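4. The Single Point and Its Bad Reputation

Figure 2. Golden trophy-like sculpture on a white table, with two books, a phone and a bowl (rendered).
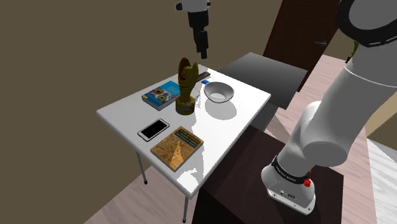
Curlers dislike scoring one point when they have the last stone of an end. They dislike it so much that they have a verb for having it done to them: a team that takes one with the hammer has been "forced," as though the point had been pushed through the mail slot at night. The textbook preference is well known. With last stone, a team should score two or more, and if it can't, it should throw its final rock through the house, score nothing, and keep the hammer for the next end. Section 3 set out where this preference came from and how it traveled from championship ice down to club ice. We now ask what it does for the people who adopted it at the bottom of that journey.

Our material is the run of scorecards kept by the Stirton league over 18 seasons. The league has played for the same cup since 1880, and it has recorded the results with a devotion that did not always extend to the handwriting. Games are eight ends. Each card shows the score by end, which side had the hammer and, in a box added by a former league secretary with ambitions, the skip's own account of the key moment. We did not code the last of these. We did read them all, and we can report that the key moment was very often the other side's luck.

Blanked ends need some care. A card shows that nobody scored. It does not show that anybody meant this to happen. On elite ice the distinction hardly matters, as a skip who wants to blank will nearly always manage it. In Stirton a blank can also be produced by a skip who wanted three, missed everything, and accepted the congratulations of the other side for patience. We asked skips to sort recent blanks from memory into planned and unplanned. The planned pile was much the taller, and we treat that finding with the respect it deserves.

4.1 What the blank is supposed to buy

The argument for blanking is an argument about the next end. A team gives up one point now for the chance of two later, and keeps possession while it waits. Whether the trade is a good one depends on how often "two later" arrives. For a team that makes nearly all its draws and most of its takeouts it arrives often enough. For a team whose second plays once a week after a full shift at the feed store, the later end tends to look a great deal like the present one.

There is a further cost that the textbook leaves out, for the fair reason that it was written about people who don't pay it. Planning a blank means keeping the house clean. Keeping the house clean means throwing takeouts, and throwing them well. Club teams in our sample draw better than they hit. A skip who calls for a quiet end is therefore asking the team to do the thing it does worse so that it can have another try at the thing it does better. Several skips agreed with this when we put it to them, and then explained that it applied to other teams.

Karine Morin, who has skipped in the league longer than our records run, was the exception. Her rule is that she takes the point unless she is tied in the last end with the hammer coming. "I've got it, they haven't," she told us. "After that I'd like to see them come and get it." Her teams blank less than any other in the file. They do not win the cup especially often, but they finish above where their shot-making would put them, and they did so with several different front ends.

4.2 Results by club strength

We split the 16 clubs into an upper and a lower half by shooting percentage, using the charting nights described in Section 2. The clubs in the upper half behave as the theory says they should. When they blank an end early, they go on to score two or more in the following end with the hammer more often than they are stolen on, and the trade breaks even or slightly better. Stronger clubs such as Losum do rather well out of it. Their skips have every right to recommend the blank to others, and they exercise that right freely in the bar.

In the lower half the trade goes the other way. A blank is followed by a steal often enough to eat up the gain from the twos. The effect is not large in any single game. A weak club that blanked one end would hardly notice. But weak clubs do not blank one end. They blank when they are ahead, on the ground that they are protecting a lead, and they blank when they are behind, on the ground that one point is not enough. By the sixth end such a team may have held the hammer for most of the evening and have very little to show for it except a feeling of control.

Score and hammer interact in the late ends, and here we part company with the simplest version of our own claim. In a tied game, having the hammer in the last end is valuable at every level we looked at, including the levels at which the lead occasionally hogs both stones. A blank in the seventh end of a tied game is sound for nearly everyone. What our data speak against is the habit of blanking in the second, third and fourth ends, when there is no final hammer to save and the only thing being protected is the skip's picture of the kind of team this is.

The Drokis club is worth a paragraph because it changed its mind partway through. Under one skip it played the standard clean game for many seasons. Under the next, Dale Fraser, it began taking ones early and putting up guards as soon as the hammer was gone. The number of steals it made went up. So did the number of big ends it gave away, and anyone who claims that a crowded house is free should be made to sit through the March cards. On balance the club gained a little. Fraser attributes the improvement to new brooms, and we have no way of ruling out the brooms.

4.3 Why the habit lasts

If early blanking costs weaker clubs points, it is fair to ask why they go on doing it. Imitation is the obvious answer and we think it is most of the answer. Televised games show the best teams in the world, and the commentary praises patience. No broadcaster has ever had reason to show a bottom-half team from Tang drawing cheerfully for one in the second end. A tactic that is only seen when it is being performed well acquires a certain glow.

Blame does the remaining work. Solange Desjardins, who coaches juniors and adults at Tang, described what happens after a skip accepts a single and the opponents score three. The single gets the blame. When a skip blanks and the opponents steal, the missed draw gets the blame, and the miss belongs to whoever was throwing. Since skips usually throw last this should even out, but in the conversations we sat in on it did not. A stolen end was described as bad luck or bad ice. A forced end was described as a bad decision. Given the choice between costing the team a point by the book and saving it one against the book, a sensible person who has to ride home in the same van will consult the book.

The cup itself may add to this. Skips told us they played "properly" in cup games and "for fun" in the rest, and the cards bear them out: the same teams blank more when the trophy is at stake. We expected the reverse. A team with something to win might be thought to have a reason to score. Parvathi Krishnan, reading an early draft, suggested that a cup game is played in front of more people who know what the correct call is, and that this is reason enough. We have adopted the suggestion, having no better one.

4.4 Limits

Three cautions apply. The first is that ice in the league varies from rink to rink and, at Losum, from one side of the sheet to the other. Swingy ice makes draws harder and flatters any plan that avoids them. The second is that our strength split rests on charting by club members, who were asked to grade their friends' shots and in some cases their spouse's. Brynhildur Þorgeirsson regraded a portion from notes and found the original charters generous, but generous to everyone, so the ordering of the clubs held.

The last concerns the skips themselves. A skip who takes early points may differ from one who blanks in ways that matter more than the call. Morin's teams also practice, for example. We can compare teams before and after a change of skip, as with Drokis, but there are few such cases, as Stirton skips give up the position about as readily as popes. The models in Section 5 include a term for the individual skip, and the estimate for early blanking shrinks when it is added. It keeps its sign in the lower half of the league. In the upper half it is close enough to nothing that Losum may carry on as before, and has told us that it will.

We use cookies to remember your reading preferences and to count visits. By continuing to use this site you accept our cookie policy. Accept | Manage settings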